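# Mellow's spring service, or how to grease a robot with no grease

I look after a robot that doesn't exist. It has two arms, a white torso, a gripper on each wrist and a list of complaints longer than my car's, and it lives inside Fernine, the simulator we run everything in before we let the real hardware near anything with a corner. The robot is called Mellow. The room it lives in is called Limsakul, after a folder someone made before my time, and the folder can't be renamed because too many scripts know it by name.

People assume a simulated machine needs no upkeep. I assumed it too, which is how I ended up agreeing to be in charge of it. There is no dust and no belt to stretch. What there is, instead, is a stack of numbers that all have to agree with each other, and every few weeks one of them stops agreeing and says nothing about it. A real gearbox has the decency to make a noise.

So this is what I did over the last stretch of evenings, written down mostly so that I can find it again in June when I've forgotten the lot.

## The gripper offset

The trouble started with the grippers closing early. Mellow would come up to a thing, stop slightly short, shut its fingers on air and report success. I checked the arm first, joint by joint, and the arm was innocent. I checked the controller gains, and they were the ones I'd left there. Then I spent a whole evening on the finger friction, a setting that has nothing to do with closing early, but I'd already opened the file and felt I owed it something.

The culprit was the tool offset, the little transform that tells the arm where the fingertips are relative to the wrist. Plivari, the package that supplies our gripper models, had moved its origin from the back of the palm housing to the front of it in an update. It's a sensible place for an origin. I would have put it there myself. I'd also have mentioned it somewhere other than the fourth screen of the release notes.

Fixing the number takes a minute. Proving that it's fixed takes the rest of the night, because you have to drive the fingers up close to real geometry (well, "real") from several directions and look at whether the tips are where the software believes they are. Open space is useless for this. Everything is accurate in open space. I like to work next to wooden furniture with plenty of rails and gaps, going in from underneath, fingers open, one small move at a time.
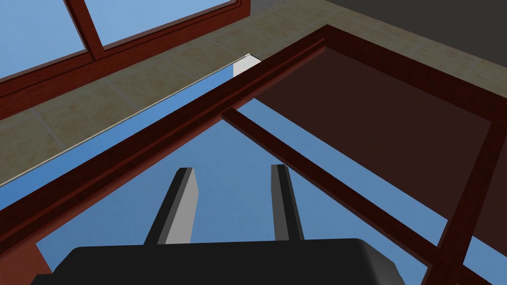 How often does the offset have to be checked?

After every update to the gripper model, and after any change to the wrist, even one that looks cosmetic. Between those it can be left alone.

That's the rule now, at any rate. The previous rule was "when something feels off," and the previous rule cost me a week.

My check itself is dull. I jog the gripper toward a known edge, stop when the fingertip should be 5 millimeters short of it, and ask the simulator for the true distance. If the two agree I write down the pose and move on to another edge. If they don't, I write down the pose and say a word. I do this with the left gripper first and then the right, and I do the whole thing again with the wrist rolled over, because an offset error can hide along one axis and only come out to greet you when you turn the hand.

The right one passed first time. The left one had been carrying an old correction that I'd put in myself last year, to compensate for a different mistake, also mine. Take out the mistake and the correction becomes the mistake. I've left a comment in the config that reads "why is this here" and dated it in my head.

## Collision shapes

With the offsets right, Mellow began touching things properly and the things began leaving.

If you haven't seen an object depart in a physics simulator, it's quite stately. The gripper makes contact, the object considers its position, and then it's out past the window and traveling well. The cause is nearly always overlapping collision shapes. The solver finds two solid bodies sharing the same space, decides this can't be allowed and separates them with everything it has.

The finger pads were the offenders this time. The Plivari update had swapped the old boxes for much finer meshes, very handsome, and each pad now had so many faces that contact was being worked out at dozens of tiny points that didn't care for one another's opinions. I went back to plain boxes. They look like nothing at all when you switch the debug view on, and they hold things. I've kept the handsome meshes for rendering, where they can be admired without being asked to do any work.

I then went through the room. Limsakul has its own share of shapes drawn by somebody in a hurry, including a windowsill whose collision box stuck out far enough to catch a passing elbow. For months the right arm had been giving an unexplained shudder at one point in its range, and I'd been blaming the shoulder. I filed the box down. The shudder went away. I'd like to apologize to the shoulder.

## Homing and the settle time

On a physical robot you home the axes. In here you set a start state, let the world settle, and hope that "settle" means what you think it means. Ours was set to 30 steps, and I believe that figure came from the tutorial. With a heavy torso and two arms hanging off it, 30 is enough for things to look still and too few for them to be still. The arms were starting every run with a trace of leftover sag, and the first move always came out a touch low.

I raised it to 103. I'd love to say there was a calculation. I raised it to 100 and it was fine except for one stubborn start pose, and then I added ones until that pose behaved, out of spite. It has stayed at 103, and I expect that in a few years somebody will find it and assume it was derived from something.

While I was there I redid the start poses too. The old ones had both grippers resting low by the torso, neat and symmetrical, and the first thing either arm had to do was climb out past the body without clipping it. Now I start them higher and farther apart, and let each arm work on its own side for the reach tests. One goes to the target and the other gets itself out of the way and stays there. For the reach test proper I use the orange drawer unit, with the dark gray tablet lying on top. A flat thing on a flat surface is a mean target. Come in a hair low and you plow into the cabinet; come in a hair high and you've made a lovely gesture over it. 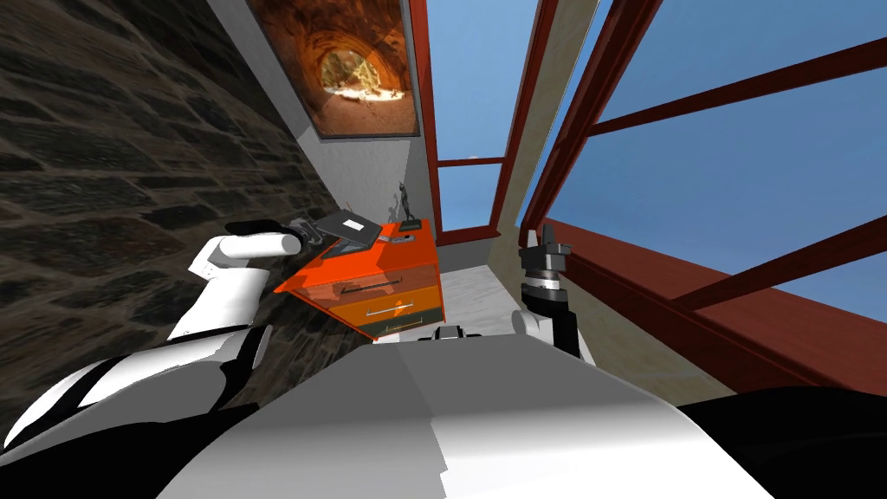 I ran the reach test from every start pose and kept a log, which came to 340 lines, and I read all of them with my dinner. Most say the same thing. The interesting ones were bunched at the far end of the left arm's range, where the elbow gets close to straight and the solver for the joint angles starts to dither between two answers. It picks one, then the other, then the first one again, and the wrist waggles like it's trying to shake off a wet glove.

There's a proper cure for that, involving a preference for elbow-out solutions and a damping term that grows as the arm straightens. I put in the damping and it took the waggle down to something I could live with. The elbow preference I tried, broke the other arm with, and took out again. It's on the list.

## The list

For my own use, in the order I'd do it next time:

- Freeze the Plivari version before starting anything. Read the release notes to the end, fourth screen included.
- Offsets, left then right, wrist rolled both ways.
- Debug view on, look for overlaps at the pads and along the windowsill.
- Settle at 103. Leave it.
- Start poses, then reach, then read the log.
- Elbow preference, on a branch this time.
- Save the old config somewhere that isn't called "old config," of which there are now several.

I haven't touched the drawers yet. All three ought to slide, and the joints behind them have friction values that I'm fairly sure were picked by feel, by somebody with no feeling in that hand. The handles have collision boxes of their own as well, so I already know what I'll be filing down. I'm giving it a weekend off first. Fernine has an update waiting, and I've pressed "remind me later" enough times that the button has started to look hurt.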